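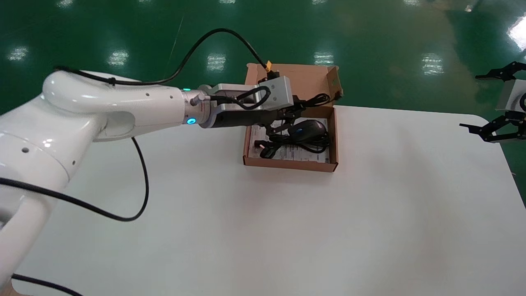 今天来聊聊退货装箱这件小事。换鼠标换到第三只了,盒子拆了装、装了拆,我现在闭着眼都知道说明书该往哪儿放,忍不住想啰嗦几句,大家当聊天看就好~

1/
先说盒子。千万别扔原装纸盒!我以前拆快递特别豪爽,剪刀一划,纸盒当场压扁送去楼下。后来要退一副Atholm的耳机,满屋子找不到一个大小合适的盒子,最后用鞋盒寄的,里面塞了两条旧毛巾。毛巾到现在也没回来,我还挺想它们的。

2/
说明书垫在最底下。这个习惯是跟Mahlet Tsegaye学的,她在网店仓库打过一个冬天的包,手特别快。纸先铺平,再放东西,盖子一合就服服帖帖的。要是最后才想起说明书,只能折一折硬塞进去,下次翻出来皱得像腌菜(说的就是我家那一抽屉)。

3/
然后是线。有线鼠标的线真的是我一生之敌。我以前爱往鼠标身上缠,一圈一圈勒得紧紧的,觉得自己特别利索。结果Bodberg那只用了没多久,线根那里就开始接触不良,要歪着脖子、按着线才能动。现在我都是松松地绕成一团,松松地围着鼠标放,插头留在外头。拆的时候捏住插头一拉就开了,不用解半天疙瘩,心情都好一点。

4/
有人问要不要用扎带。原来那根还在就用原来那根,不在也别去买,面包袋上那种小铁丝就很好用!我攒了一小罐,放在厨房窗台上。我妈每次来都想给我扔掉,我每次都要从垃圾桶里捡回来。

5/
顺便说下为什么还在用有线的。无线的我也买过,Zoston那只手感其实不错,可我总忘记换电池,每次都是写东西写到一半没电,家里又偏偏只剩遥控器里那两节。抠出来用了,晚上看电视又得抠回去。算了算了,有线就有线吧。

6/
封箱之前记得拍一张敞着盖的照片,盒里的东西都要拍进去,尤其是插头,黑黑的一小个缩在角落里特别容易漏看。上次Natnael Fikre退键盘,客服说少了配件,他翻出照片发过去,当天下午就给处理了。我听完立刻养成了这个习惯,现在相册里全是纸盒子,翻给朋友看旅游照的时候很尴尬。

7/
胶带贴一道就够。我知道大家怕散,可收件的人也要拆呀。我收过一个裹得像粽子一样的包裹,用钥匙划了半天,指甲还断了一个,里面是一块鼠标垫。

8/
运费我也交代一下:这次换货我自己出了13块,店家说收到后会补给我。上次那单是四月寄的,补得挺爽快,所以这次我也不太着急,慢慢等就是了。

9/
好啦,唠叨完了。你们家里有没有舍不得扔的包装盒呀?我衣柜顶上还有一个Demissie台灯的盒子,台灯早就送给Hawi了,盒子忘了一起给她,现在里面装着圣诞彩灯。想看的话我改天搬梯子拿下来拍给你们~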